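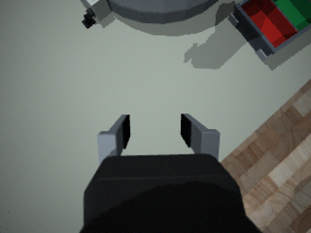 Rubber parts wear out long before the metal or plastic they are attached to, and most of them can be kept going for years with very little work. Door seals, chair feet, faucet washers and jar rings all fail in the same way: they dry, harden and crack. If a rubber part gets shiny, it has usually picked up grease. Wipe it with a cloth and warm soapy water, then rinse and dry. Don't use paint thinner or gasoline. Both will swell most rubber.

Cleaning solution

Mix 250 ml of warm water with 4 drops of plain dish soap. For greasy kitchen seals, use 125 ml of water and the same amount of soap. Skip anything with bleach in it. Work the cloth along the folds of the seal and change the water when it turns gray.

Refrigerator and freezer seals

Close the door on a strip of paper and pull. The paper should drag. Try it at each corner and again halfway along each side. Where it slides out freely, clean that section first and test again. If it still slides, warm the seal with a hair dryer on low and press it back into shape with your fingers.

Mats

Lay a mat flat to wash it, and rinse both sides. Dirt trapped underneath does more damage to a floor than the dirt on top. Dry it out of the sun. A mat stored rolled should be rolled with the top side out, so that the edges lie down when you put it back.

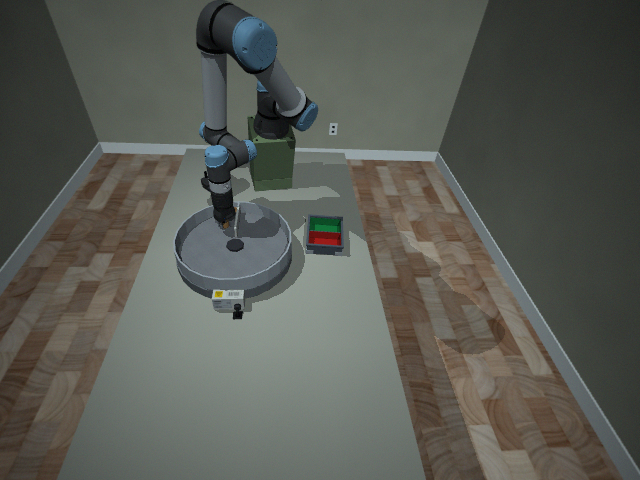
Faucet washers

Turn the water off at the valve under the sink before you open anything, and put the plug in the drain so the screw doesn't go down it. Take the old washer to the store with you. Sizes look alike on the card and a near fit will drip within a month. A thin smear of silicone grease on the new one is enough. 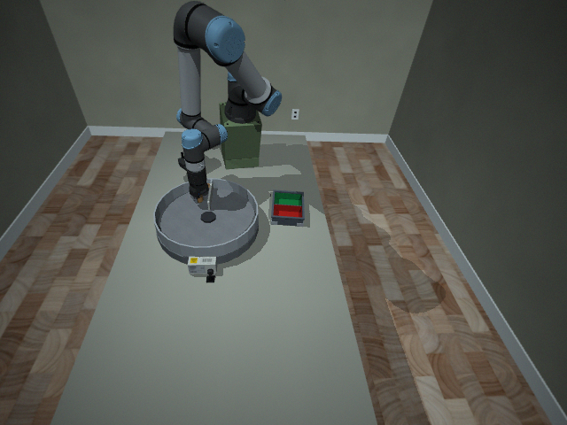

Small parts get lost during a repair more often than they get broken. Set out a tray before you start and put every screw, clip and ring in it as it comes off. A large round one with a two-compartment bin to the right of it makes a good layout: work over the tray, old parts in one side of the bin, new in the other. Tiny black items disappear on a dark bench, so lay down a pale mat first.

Storing spares

Keep spare washers and rings in a closed bag in a drawer, away from the furnace and out of daylight. Write the size and the month on the bag. Don't hang rings on a nail, as they stretch.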